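Spent the evening putting a second-hand graphics card through its paces, so this will be a longish thread. The card is an Islow Dotberg, the two-fan version with the plain black shroud. Posting my numbers in case anyone else is looking at one.

Background first. My old card was fine for most things but the driver had started dropping out whenever I had two monitors and a render going at once. I wanted more memory and I didn't want a new power supply. That ruled out most of what was on the shelf.

Bought it from Sandhu, the refurb shop, not from a private seller. You pay a bit more but they give you a short warranty and they list the board revision, which matters with this one. Mine is the later revision. The earlier one has a noisier fan curve and you can't flash your way out of it.

Fitting was simple. It's a two-slot card and it's shorter than I thought it would be. The power plug faces the side panel, so if your case is narrow, measure before you order. Mine cleared it, with the cable bent more than I'd like.

Old driver off first, in safe mode, then reboot, then the new one. I skipped this step years ago with another card and lost a weekend to it.

At stock settings the core sat at 1762 MHz under load. It will go higher for short bursts but that's where it settled once it had been running a while. I left the case closed for all of this.

Then the undervolt. I brought it down in small steps and ran the same test scene after each one. First crash came quite early, which worried me, but that was the memory overclock I'd forgotten to turn off. Put the memory back to stock and it was stable the whole way down to where I stopped. 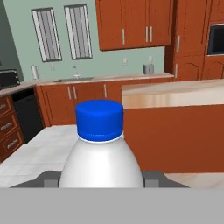
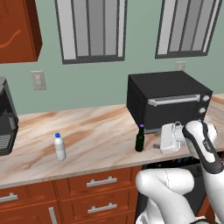
Result of the undervolt: 15 watts less at the wall and no change in frame times that I could measure. The fans drop to a lower step as well, and that's the part I notice most, sitting next to it.

Benchmark score after all that was 1163. Before, at stock, it was within the normal run-to-run difference, so I'm calling it the same. I ran each one several times and threw out the first, when the shaders were still compiling.

Someone will ask about the Osholm cooler. Yes, it fits this board, the mounting holes match. No, I haven't bought one. Temperatures are fine as they are and it would turn a two-slot card into a three-slot card, and I've got a capture card underneath.

Coil whine: there is some. You hear it in menus with no frame cap, when it's pushing out hundreds of frames for no reason. Cap the frame rate and it goes away. With headphones on you wouldn't know either way.

Rendering is the main thing I wanted it for and it's a clear step up. Scenes that used to run out of memory now load. Denoising in the viewport is quick enough that I leave it on while I work, and I never did that before.

Things I don't like. The backplate is thin and bows a little in the middle. The Islow control app wants an account to change the fan curve, so I used a third-party tool and uninstalled theirs. The lit logo on the side can't be switched off without that app either, so it's got a strip of black tape over it.

Idle power is higher than it should be with two monitors at different refresh rates. Setting both to the same rate fixes it. The old card did exactly the same thing, so I don't hold it against this one.

Would I buy it again at the new price? No. At the refurb price, yes, as long as it's the later revision. Check the sticker on the back, next to the serial number. If the seller won't send you a picture of the sticker, find another seller.

Edit, as a few people have asked: the power supply is the same one I had before, six years old, and it's had no trouble so far. The wall reading is from a plug-in meter and it's for the whole machine without the monitors.

I'll try the beta driver next month and add to this thread if anything changes. Muting replies for tonight.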